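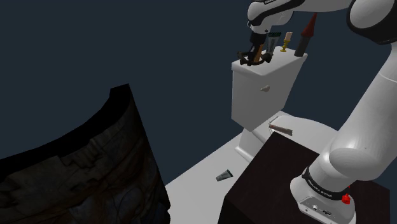 Every few months a car firm promises to give us back the hot hatch. The recipe is always said to be the same: small, light, quick, cheap enough for a teacher to buy on finance. Then the price list arrives and the teacher goes home on the bus.

Anstead is the latest to have a go. Its Prarach has been teased since January in a string of dark photographs showing a headlamp, then a wheel, then a bit of spoiler, and on Friday the firm finally let a few of us sit in one. We were not allowed to drive it. We were allowed to adjust the seat.

It is a good seat. The rest of the cabin is harder to judge, as half the trim was still marked for replacement and the centre screen showed a map of somewhere that never moved. There are real buttons for the heater, which I was glad to see, and a starter switch under a red flap, which I was less glad to see. You will lift that flap every morning for as long as you own the car. By the second week you will have left it up.

Chathurika Munshi, who runs the Prarach programme, talked for a long time about feel. The steering has been retuned by hand, she told us, and the rear axle can turn its wheels by up to 2 degrees to help the car into a bend. "We want you to come back from the shops by the long way," she said. I liked her, and I would like to believe her. But I heard much the same speech at the launch of the last Anstead, and that car steered like a wardrobe on castors.
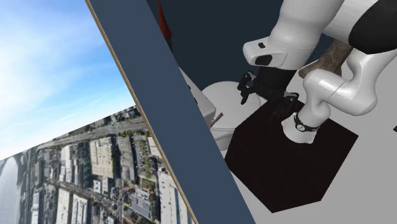
ROAD CARS

Then there is the weight. Anstead says the Prarach will come in 132 kg lighter than the ordinary hatchback it is based on. Ask how and things get foggy. Thinner glass, yes. Lighter wheels, yes, if you pay for the Sellonex pack. No rear wiper. Somebody mentioned the carpet. I added up what I was told and got to about half, and when I asked for the remainder I was handed a coffee.

Mahnaz Mirzaei has tuned small cars for 18 years, mostly out of the Azimi workshop, and she has less patience than I do. "They always quote you the lightest one," she told me. "Then you go to buy it and the lightest one has a 24-week wait and no radio." Her advice is to look at the brakes and the tyres first, then at what they cost to replace. Anstead would not give me a figure for either.

None of this makes the Prarach a bad car. It looks smart, it is properly small, and the gear lever (a manual, with three pedals) has a short, heavy action that I kept playing with while the engine was off. If the price is sensible I will happily eat my words — but the firm has not named one, and firms with a low price to shout about tend to shout early.

Order books open before anyone outside the company has driven it. I would keep my deposit where it is.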